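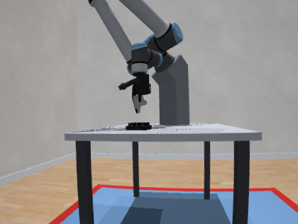

Sim cell, arm over the flat black part, gripper partly open.

Two-finger or suction for a low, wide part? (long, sorry)

umesh_r
Posted 30 March 2025

Hello everyone, and thank you to the people who helped me with my controller timing last month. I'm back with a gripper question, and I'm afraid it needs a bit of background.

I've been building a simulated cell before we spend any money on the real one. Six-joint arm, white table, and one part to pick, which you can see lying on the table under the gripper. The part is flat and black, a good deal wider than it is tall, and that is the whole problem. My two-finger gripper (the Triklow model, with the tapered fingers) does beautifully on blocks and bottles, but with this thing I have to come down almost to the tabletop before the tips have anything to close on.

I ran 200 pick attempts over the weekend with the start position shifted a little each time. The fingers dropped or missed it 57 times. Most of the bad ones look the same to me - one tip catches the rim first, the part slides, and the other tip closes on air. I then swapped in a single suction cup modeled on the Histden and it looked much better, but I have a nagging feeling that the simulator is being kind to me there.

So, has anyone here compared the two on a part like this, and did the real cell agree with the sim?

Umesh

madhu_solanki
Re: Two-finger or suction for a low, wide part?

Hi Umesh! Lovely to see it coming together, and I like that you put the floor mat in, I always forget mine and then my camera tests look nothing like the shop.

I would go with suction and not look back. We handle flat lids all day with one cup and the only real trouble we've had is dust. Fingers on a low part are a fight with the tabletop, every time. You end up tuning the approach height by fractions of a millimeter and then somebody leans on the table and you start over.

sbhatia
Re: Two-finger or suction for a low, wide part?

I have to disagree with Madhu a little, with affection. A lid is smooth. Look at the edge of Umesh's part, it seems slightly ridged to me, and if the top face has any of that same texture a single cup may leak. Most simulators treat suction as "cup is close enough, so cup is attached," and of course it looks wonderful when you do that. Umesh, how does yours decide that the cup has sealed?

We went through this at my old job with a tray that had a molded pattern on top. In the sim the cup held every time. On the bench it held when it felt like it. We lost most of March to it, and in the end we went back to fingers and bought longer, thinner tips from Kushwaha that could reach under the lip. I still have a few in a drawer if you'd like the dimensions.

umesh_r
Re: Two-finger or suction for a low, wide part?

Shakuntala, you've caught me. It's a distance check and nothing else. If the cup is near the surface it sticks, no pressure, no leak, nothing. I had a look at the settings last night after reading your post and felt a bit silly.

And yes please to the tip dimensions!

ankit_rajput
Re: Two-finger or suction for a low, wide part?

Before anyone buys tips, can I ask about the approach? In your render the gripper is pointed straight down and it's sitting a little to the right of the part. Is that your pre-grasp pose or just a waypoint on the way in? If you're dropping from there and correcting sideways on the way down, I'd bet that accounts for a fair share of your 57. Center first, up high, then come straight down. It costs you a moment per cycle and saves a lot of grief.

Also, one finger looks angled out a bit compared to the other. If they don't close evenly you'll get exactly the slide you describe, whatever tips you put on. I had that on a Stiner hand, and the cause was one joint limit I had typed in wrong. Took me two evenings to find it and I was cross the whole time.

umesh_r
Re: Two-finger or suction for a low, wide part?

It's a waypoint, but I do blend through it, so you may well be right that it's still drifting when it starts down. I'll turn the blending off and rerun. I'll check the finger limits too.

urmila_s
Re: Two-finger or suction for a low, wide part?

Popping in to say please vary the friction as well as the start position when you rerun. I did 300 runs on a similar job with friction fixed at one value and was very pleased with myself until we put the part on a real painted table. Lower friction hurt the fingers far more than I expected, and it hardly touched the cup.

I'm somewhere between Madhu and Shakuntala on the main question. If the part weighs next to nothing I'd try a cup with a soft bellows first, textured or not, because it's the cheaper thing to test on a bench. You can do it by hand with a little pump and no robot at all.

madhu_solanki
Re: Two-finger or suction for a low, wide part?

Fine, I'll give Shakuntala the texture point, our lids are very smooth. I still say fingers are miserable that close to a table :) Urmila's hand pump test is a good one - try it on three or four spots across the part and see where it lets go.

umesh_r
Re: Two-finger or suction for a low, wide part?

All right, plan for this week: blending off, finger limits checked, friction varied, and another 200 attempts with the same start positions so I can compare fairly. The sample part should reach me by Thursday and I'll borrow a pump for it. Shakuntala, I've sent you a message about the tips.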